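Ordnung in der Abstellkammer

Kleinkram verschwindet gern hinter Vorräten. Räumen Sie im November einmal alles aus und wischen Sie die Böden feucht ab.

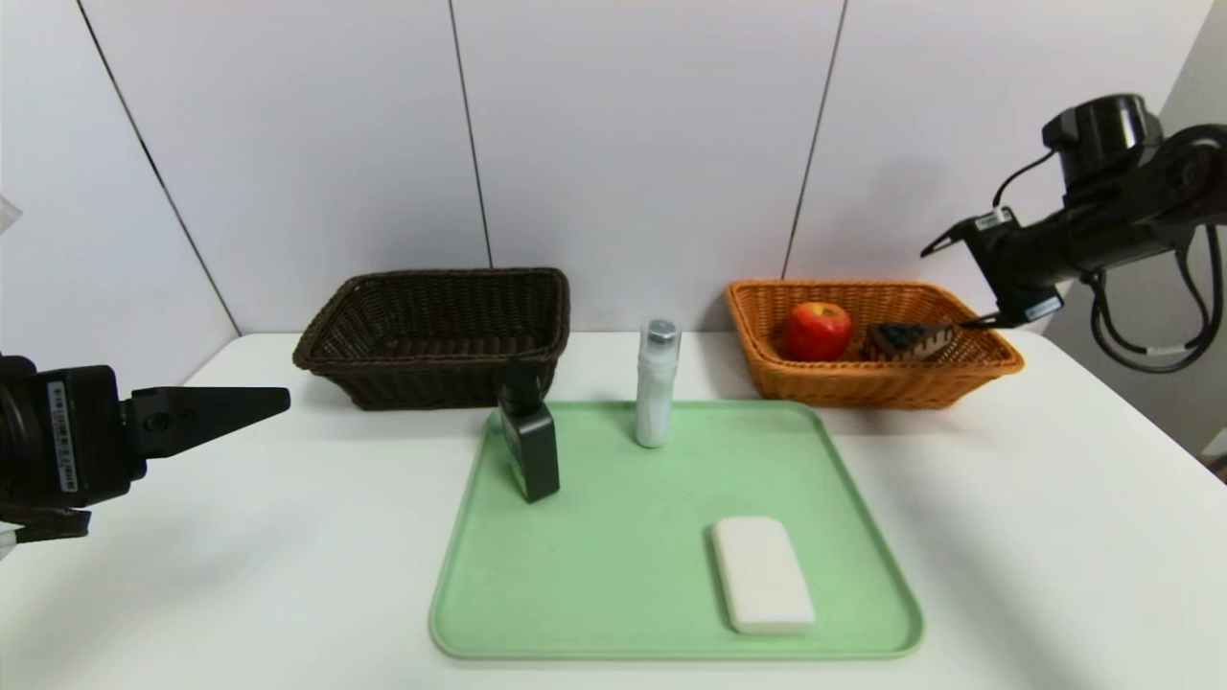
Sortiert wird nach Häufigkeit. Was täglich gebraucht wird, kommt nach vorn. Ein grünes Tablett mit Rand hält einzelne Teile beisammen, für Tücher reichen geflochtene Körbe.

Schwere Flaschen gehören nach unten.
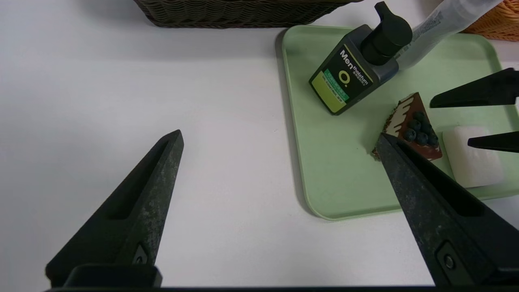 Glühbirnen und Batterien lagern trocken, am besten in der Originalpackung.

Seife lagern

Ausgepackte Stücke luftig legen, nicht stapeln. 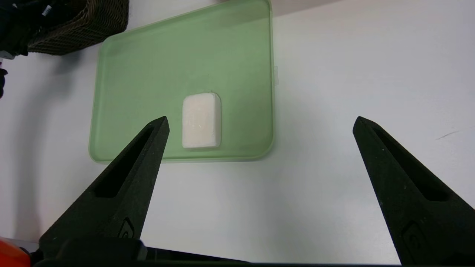
Regalböden

Bretter ab 155 cm Länge in der Mitte abstützen.

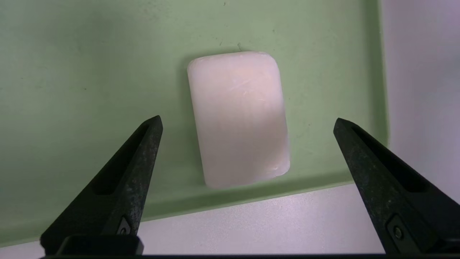 Seifenstück auf blassgrünem Tablett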